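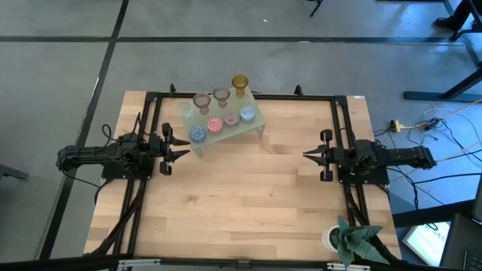
A glass rack, also called a cup stand or drainer shelf, is a small raised platform on which drinking vessels are kept, dried or set out between uses. The usual form is a flat top on short legs, with holes or slots that let water fall through and air rise from underneath. Glass racks are used in homes, cafés and canteens, and are made in metal, wood and moulded plastic.

Terms

The words overlap a good deal. In British shops "draining rack" normally means the larger item kept beside a sink, with upright divisions for plates. A "cup stand" is smaller and has a level top. "Glass rack" is also the catering trade's name for the deep square crate, divided into cells, in which glasses go through a commercial dishwasher. This article deals with the raised stand. Crates and wall-mounted stemware rails are treated only where they differ from it.

Construction

A stand has two parts, the deck and the legs. On moulded stands these are often a single piece. On wire and wooden stands the legs are fixed separately and may fold flat for storage.

Decks are of three main kinds. Perforated decks have rows of round holes, small enough that the foot of a goblet cannot catch in them. Slatted decks have parallel bars and drain faster, but a narrow foot may tip if it lands across a gap. Wire decks are the lightest and the least steady for stemmed pieces. Perforated decks give the most level footing and for this reason are preferred for vessels with a small base.

Legs are kept short. A low stand is harder to knock over and can go under a wall cupboard, while a taller one leaves room to wipe beneath it or to slide a tray in. Some stands have rubber or cork feet to stop them moving on a polished worktop.

Colours vary with fashion. White and grey were long the standard choices for plastic stands. Pale greens, creams and other soft shades are now common, and are often sold to go with tinted glassware.

Vessels kept on a stand

Tumblers and straight-sided cups may be stood either way up. Goblets, which have a bowl above a narrower foot, are normally left upright once dry, as the rim is the thinnest part of the glass and the most easily chipped. Wide-bowled goblets take up more room than their feet suggest, and it is the width of the bowl that decides how many will fit in a row.

Coloured glass is often arranged by shade. Amber, purple and smoky tones show well beside one another, while very pale green or clear glass may be hard to see against a stand of a similar colour. Some households put such pieces at the end of a row where a hand is less likely to catch them.

Pieces with a moulded or bumpy surface hold water in the pattern and take longer to dry than smooth ones. They are best turned once while draining.

Arrangement

The common layout is two straight rows, with taller pieces at the back and lower ones in front, so that each can be lifted out without reaching over another. Glasses should not touch. Osvaldo Santoro, in his handbook for canteen staff, advises a finger's width between bowls and more between stemmed pieces. Tonantzin Contreras gives the same rule for the home but allows plain tumblers to stand closer.

A stand may be placed square to the edge of the table or at an angle. An angled stand brings one end of each row nearer to the user, though the corner pieces may then overhang the deck or the table edge and are more easily knocked.

Surfaces beneath

Where glasses are put away wet, the surface under the stand matters as much as the stand itself. Stone, steel and glazed tile need only a wipe. Butcher-block tops, made of narrow staves glued side by side, can darken or lift at the joints if water is left standing on them, so a tray or folded cloth is laid underneath. Oiling the wood slows the damage but does not prevent it – the end grain takes up water soonest.

Manufacture

Most plastic stands are injection moulded in one shot. The Gultamport works, which began making kitchen goods in August of its first year, listed 19 patterns of stand in its trade catalogue, the largest with 356 holes in the deck. Lozano and Prolline sell similar goods, mainly to cafés.

Care

Plastic stands are washed in warm soapy water. Limescale gathers round the edges of the holes in hard-water areas and is removed with diluted vinegar and a soft brush. Wire stands should be checked for breaks in the coating, where rust starts.

See also

Butcher block
Draining board
Goblet
Stemware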